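Ticket 263 - Umon workstation, front desk, random shutdowns
Site: Utonside
Status: open, monitoring
Priority: was high, now medium

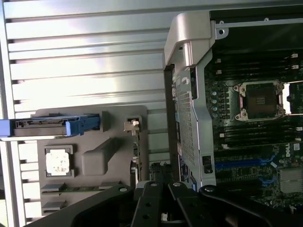 *Inside the chassis, board on the right, ribbed metal on the left.*

**Reported**

Front desk machine powers off by itself. No blue screen, no warning, just black. Started in June, once or twice a week, now most days. Staff lose whatever booking they had open. They've been writing bookings on paper and typing them in after close, so please nobody promise them a date until we've got one.

User says it's "worse when it's busy". Asked what busy means. Phones, label printer, card terminal, kettle. Noted the kettle.

**Monday, first visit**

- Event log: Kernel-Power 41 over and over, nothing useful before it. No bugcheck code.
- Windows updates current. Graphics driver old, left it alone for now, one change at a time.
- Temps at idle fine. Ran a load test for an hour, fine. Of course.
- Drive health OK. Memory test overnight, no errors.
- Power button not sticking. Checked the sleep settings as well, someone had them on the default plan, changed to never sleep. Didn't expect that to fix it and it didnt.

Went off again next morning before 9. So not sleep.

**Second visit**

Opened it up. Reseated memory and both ends of the main power lead. Moved the PC off the powerboard onto its own wall outlet. Powerboard had the kettle, heater, printer and monitor on it. Heater!! Under the desk, behind the bin, not mentioned by anyone. Told them heater goes on a separate outlet or it goes home.

Tested the old powerboard on the bench with a lamp. Wiggle the third socket and the lamp flickers. Cut the plug off and binned it.

Machine stayed up for 5 days after that. Thought we were done, set ticket to resolved.

**Reopened**

Shut down twice in one afternoon. Heater off both times (they swear). Back to it.

Things I asked, answers from the desk:

- Lights flicker? No.
- Monitor stay on? Yes, both times, went to "no signal".
- Anything else drop out? Phone rebooted the second time. Phone is on the same UPS as the switch.

That last one matters. The phone is PoE off the switch, switch is on the little UPS in the cupboard. PC isn't on the UPS. If both went, it's upstream of both, or the UPS had its own tantrum at the same moment. Monitor stayed up though, which doesn't fit, unless it rides through a short dip. Some do.

Pulled the UPS log. 6 transfers to battery in the fortnight, each under a second. Two line up with the shutdowns near enough, the PC clock was out by a couple of minutes so can't be exact. Fixed time sync while I was there.

UPS battery also reports "replace". Old one, sticker too faded to read the date. Explains the phone reboot.

**Building power**

Rang the landlord's office. They say no known issue. Cafe next door in the same block (Villanueva) has had its fridge alarm going off in the arvo, same weeks. Shares our distribution board according to their manager. Passed that on to the landlord, they're now sending a sparky. Funny how that works.

**Done so far**

1. Old powerboard removed, new surge board in, labelled PC ONLY. Someone will plug a phone charger into it by the weekend.
2. PC and monitor moved to a new 1000 VA line interactive UPS from Dernden, on loan from our spares. Shutdown software installed and set to hibernate at low battery.
3. Cupboard UPS battery ordered. Supplier says back order, no ETA.
4. Booking software autosave turned on. Was off since install, no idea why. Should of been checked at handover, adding it to the setup list.
5. Time sync fixed.
6. Heater relocated. Staff not happy. Suggested to manager that the actual heating be looked at, not our job but still.

**Not done**

- Power supply swap. Have one in the van. Holding off till we see how it goes on the new UPS, otherwise we won't know which one fixed it. If it dies on the UPS with no transfer logged, swap PSU straight away, don't wait for me.
- Graphics driver, see above.
- Electrician's report. Chase end of week.

**For whoever picks this up**

Key to the cupboard is at reception, top drawer. Alarm panel beeps when you open the back door, ignore it, stops after a bit. Park in the rear lane, the front is 15 min only and they do ticket.

Don't unplug the black power brick next to the switch, it's the door intercom. I did. Courier stood outside for a while.

Customer wants one call a day until closed, around lunch is best. Keep it short, they only want to know if the bookings are safe.

**Latest**

No shutdowns since the new UPS went in. UPS has logged one transfer, PC rode through it, desk didn't notice. Electrician found a loose neutral at the board, waiting on the landlord to approve the work. Leaving open till that's done and the cupboard battery arrives.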